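4.2 Swapping the fingers and leaving everything else alone

When we started this comparison I wanted to change three things at once, and I'm glad I was talked out of it. The arm, the bin, the overhead camera and the picking software all stay the same through this section. The only thing that changes is what's bolted to the wrist. We had two sets of fingers to try: the Mivden pair, which are short and stiff with a rubber face, and the Direro pair, which have a bit of give in them and bend round whatever they close on. Both fit the same mount, so a swap is a matter of a few screws and a fresh calibration (the calibration is the part that eats your morning).

Each set got 800 pick attempts. I did think about going for more, but by then the rubber on the Mivden fingers was starting to polish up, and past that point we'd have been measuring wear. We split the attempts into blocks and alternated the fingers between blocks, so that a bad day with the lighting wouldn't land on one set only. An attempt counts as a success if the object leaves the bin and stays held for 2 seconds over the drop area. Anything that comes up and then falls straight back is a failure, even when it was a lovely grasp. Two objects lifted together is also a failure, and I'll come back to that because it turned out to matter more than I'd expected!

The objects come from the Semple set, which is our own mix of toys, tape, bits of stationery and small tools. We like it because it's annoying. Beads on a string sag when you lift them at one end, a roll of tape can be taken by the rim or across the outside, and flat hard toys lean against things and give you a thin edge to aim at. Shiny surfaces also upset the depth camera, which tends to leave a hole in the depth map just where you'd like to put a finger. We did nothing clever about those holes. The controller fills them from the nearest good reading and gets on with it.

Closing speed took more fiddling than I'd like to admit. Run too fast, the Mivden fingers knock light objects away before they've got hold of them. Run too slowly, the Direro fingers have time to fold under an object and lift it at a daft angle. In the end we gave each set its own speed, picked on a separate batch of objects that doesn't appear in any of the results. You could argue that this makes the comparison less pure, and I'd half agree, but using one speed for both would simply have punished whichever set it suited least.

Figure 3 shows the KUKA arm with its fingers down in the grey bin, among a patterned roll of tape, a string of coloured beads and a white toy shaped like a phone. 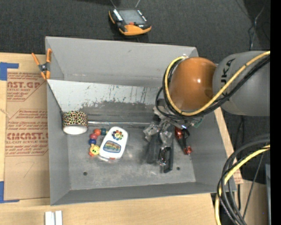 4.3 What went wrong, and how often

I went through the failures by hand in July, sorting them from the logs and the wrist force readings. The Direro fingers had 59 double picks, far more than the Mivden pair with 15. That makes sense once you've watched a few: a finger that bends will happily wrap round the neighbour as well. The stiff fingers mostly failed the other way, closing on a rounded edge and squeezing it out like a wet bar of soap.

Walls were a nuisance for both. Anything lying tight against the side of the bin leaves no room for the outer finger, and our planner would rather try a poor grasp than skip the object. The Surnetley planner, which we test in section 5, nudges such objects towards the middle first. I haven't mixed those runs in with these ones, as the nudging changes the layout for every pick that follows.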